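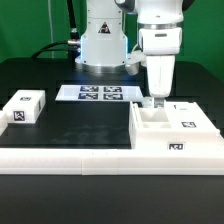
4. 초록과 파랑 사이에서 이름을 고르는 일

인쇄하기 | 이메일로 보내기

앞 장에서 우리는 레르비(Rerby)와 라스트소프(Lastthorpe) 두 마을의 직조 공방에서 색 이름이 어떻게 전해 내려왔는지를 문헌 중심으로 살펴보았다. 이 장에서는 책장을 잠시 덮고, 실제로 실을 고르고 물을 들이는 분들의 말씀을 들어 보려 한다. 면담에 응해 주신 분은 모두 121명이며, 바쁜 5월에 일손을 멈추고 차까지 내주신 분들이 많았다. 지면을 빌려 다시 한번 감사드린다.

면담은 대개 오전에, 북쪽으로 난 창가에서 진행하였다. 참여자는 양모 실타래에서 잘라 낸 색 견본 40점을 한 점씩 받아 들고, 평소 동료에게 말하듯이 그 색을 불러 달라는 부탁을 받았다. 답을 재촉하지 않았고, 이름이 떠오르지 않으면 그냥 넘어가도 좋다고 말씀드렸다. 그런데 막상 해 보니 넘어가는 분보다 한 견본을 오래 쥐고 이야기를 풀어 놓는 분이 훨씬 많아서, 처음에 잡아 두었던 면담 시간은 거의 지켜지지 않았다. 지금 돌이켜 보면 그렇게 길어진 대목에서 가장 값진 자료가 나왔다고 생각한다.

4.1 망설임 없는 초록

먼저 의견이 거의 갈리지 않은 쪽부터 적는다. 그림 1의 윗부분을 채운 배경처럼 밝은 녹색은 두 마을 어디에서나 기본 색 이름 하나로 불렸다. 꾸미는 말이 붙더라도 '환한'이나 '센' 정도에 그쳤고, 식물이나 지명을 빌려 오는 일은 드물었다. 발리다 루세 같은 옛 염색가의 이름을 딴 표현이 남아 있지 않을까 기대하기도 했으나, 그런 이름은 채도가 낮은 견본에서만 나왔다. 에거(Brigitta Egger)가 산간 지역의 방언을 다루면서 지적한 바와 같이, 누구나 곧바로 알아보는 색에는 굳이 새 이름을 지어 줄 필요가 적었던 것으로 보인다.

4.2 물가의 색

사정이 복잡해지는 것은 초록이 파랑 쪽으로 기울고 조금 어두워질 때이다. 레르비에서는 이 부근의 색을 '갈대 그늘'이라고 부르는 분들이 있었고, 라스트소프에서는 같은 견본을 두고 '둑 아래'라는 말이 나왔다. 둘 다 물가의 풍경에서 온 이름이지만 쓰임은 같지 않다. 갈대 그늘은 실에만 쓰고 다 짠 천에는 쓰지 않는다는 설명을 여러 차례 들었는데, 둑 아래는 천에도, 문짝에도, 심지어 저녁 하늘에도 쓸 수 있다고 한다. 발렌테(Catarina Valente)는 이런 차이를 재료에 묶인 색 이름과 재료에서 풀려난 색 이름으로 나누어 보자고 제안한 바 있으며, 우리의 자료도 이 구분에 대체로 잘 들어맞는다.

한 가지 덧붙이자면, 같은 분이 같은 견본을 두 번 다르게 부르는 일도 있었다. 처음에는 이를 기록상의 실수로 여겨 지울 생각도 했으나, 녹음을 다시 들어 보니 앞서 어떤 견본을 만졌는지가 영향을 준 듯하였다. 누런 견본 다음에 받은 청록은 파랑으로, 남색 다음에 받은 청록은 초록으로 기우는 경향이 있었다. 견본의 순서를 참여자마다 달리하지 못한 것은 이번 조사의 아쉬운 점이며, 시코라(Zdeňka Sýkora)의 조언에 따라 후속 조사에서는 순서를 섞을 계획이다.

4.3 세대와 장부

젊은 참여자일수록 상점의 색상표에서 온 이름을 많이 썼다. 다만 이를 곧 옛 이름의 쇠퇴로 읽기는 조심스럽다. 그라브너(Grabner) 공방의 주문 장부에는 두 종류의 이름이 한 줄에 나란히 적혀 있고, 손님에게 하는 말과 작업대에서 주고받는 말이 서로 다르다는 이야기도 들을 수 있었다. 장부에서 옮겨 적은 색 이름 700건의 분류는 다음 장에서 다룬다.

문의: 트레베로(Trevero) 직물언어연구실, 편집 담당 페나 카위퍼르스(Fenna Kuipers)
© 트레베로 직물언어연구실. 무단 전재를 금합니다. | 맨 위로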